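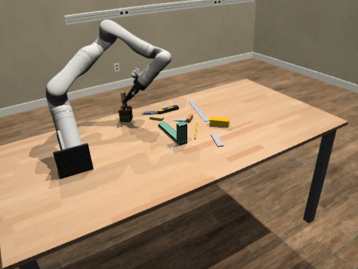

Progress report to the Busedeo small grants desk
Clitholm robotics club, simulated arm project
Dec 19, 2018
Prepared by Ilídio Pinheiro, club lead

1. Where we stand

You asked for a plain account at the halfway point and I will try to give one. The short version is that the club is running, the students turn up, the simulator works on most of the machines, and I am still not persuaded that the project will deliver everything I put in the application. Some of what I wrote in May was hopeful. I would word it differently now.

The grant was for a term and a half of club sessions in which students program a robot arm, in simulation only, to pick up and place objects on a workbench. The second half is supposed to end in an entry for the Skorkard student league. We have 17 students on the register. They work in 4 teams, which was the number in the plan, though the teams have been reshuffled since the start and one of them is now much stronger than the rest.

2. The bench

The students call the virtual room "the shed". It has a butcher-block table with the arm mounted towards the left end, and a spread of objects for the arm to deal with: a utility knife, a smaller knife, a pencil, a green L-shaped thing, some flat grey strips, a yellow block and several brown pieces. The choice of objects took longer than it should have done. The teams wanted things you would find on a real bench. I wanted cubes. We ended up with a mixture, and I have to concede that the mixture has taught them more than cubes would have.

It has also made everything slower. A pencil is thin and lies flat, and a program that copes with a block has no idea what to do with it. Two teams spent several sessions on the pencil before I asked them to leave it alone until the new year.

I said in the application that the layout would be varied from session to session. In practice we vary it less than I would like. The students learn the positions and, without quite meaning to, write programs that depend on them. When I moved the yellow block one afternoon, three of the teams' programs stopped being any use. They were cross about it. I think it was the most useful afternoon of the term.

3. What the teams have managed

All the teams can bring the arm from its resting position to a point above a chosen object. I regard that as done.

Closing the gripper on an object and lifting it is less settled. The strongest team, which named its program Swati, logged 200 attempts on the upright brown block over the last stretch of the term. Of these, 62 ended with the block held and raised clear of the table. The team's first version of that figure was a good deal higher, and when I went through the log with them we found they had been counting any attempt in which the fingers touched the block. They recounted without much argument. I would ask you to use the lower figure if you quote anything at all.

The other teams did not keep a log I would trust. They say they have had the block up in the air plenty of times, and I have seen it happen, but I can't give you a success rate and I would rather not guess. From January every team will fill in the same sheet, after every run, including the runs that go wrong.

Placing is at an early stage. Nobody has yet picked up one of the longer objects and put it down where they meant to, at least not twice running.

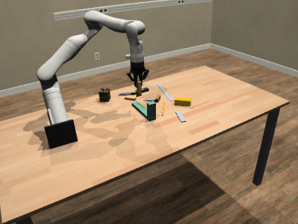
4. What I am doubtful about

First, the simulator itself. It is forgiving in some ways and peculiar in others. Contact between the fingers and a narrow object is handled in a way that sometimes lets a poor grip hold, and sometimes throws away a good one. The students have begun to tune their programs to suit these oddities. That may well win points in the league, as the league uses the same software, but I am not sure it is what Busedeo meant by "practical understanding of automation". It is a fair question to put to me at the end.

Second, who is doing the work. In each team there is one student who types and others who watch. I said we would rotate the keyboard and we did so for a few weeks, then let it slide when the pressure to get results went up. This is my fault. The quieter students can often explain the approach better than the one typing, and on the rare occasions when I have made them swap over, progress has dipped for a session and then picked up again.

Third, the league. The entry asks for a full sequence, with several objects moved in order and no human help part way through. We are a long way off. The Swati team may get there. I would not put money on the others, and I don't think it would be kind to tell them otherwise. My proposal is that we enter one program for the whole club, with each team responsible for a part of it. The students voted for this by a narrow margin, and those who lost the vote have said so, often.

5. Changes from the plan

We dropped the weekly guest talk. We held two, and neither had much to do with what the students were working on.

We added a paper exercise at the start of each session. The teams get a sketch of the table and have to mark where the gripper should come down, from which side, and what it might knock on the way. It takes ten minutes. The students grumbled at first and some still do, but there are fewer runs now in which the arm sweeps straight through its neighbours.

We also stopped chasing camera views. The simulator lets you look at the bench from anywhere, and a surprising amount of October went on finding attractive angles.

6. Money

Spending is under budget, mainly on account of the talks. The software licences and the second-hand graphics cards are paid for. One card was faulty and has gone back; the refund hasn't arrived. I would like your permission to move the money left over from the talks to travel for the league final, on the understanding that it comes back to you if we don't qualify.

7. Next steps

January: common log sheet in use, keyboard rotation brought back and kept to, object positions changed at every session.

February: each team hands over its part of the joint program. A dry run of the whole sequence, with the results sent to you whatever they are.

March: league entry, or a short note explaining why we have decided against it.

I would welcome a visit from someone at your end during February, preferably on a day when we have not been warned. Please let me know about the travel money before the end of January, as the tickets have to be booked soon after that.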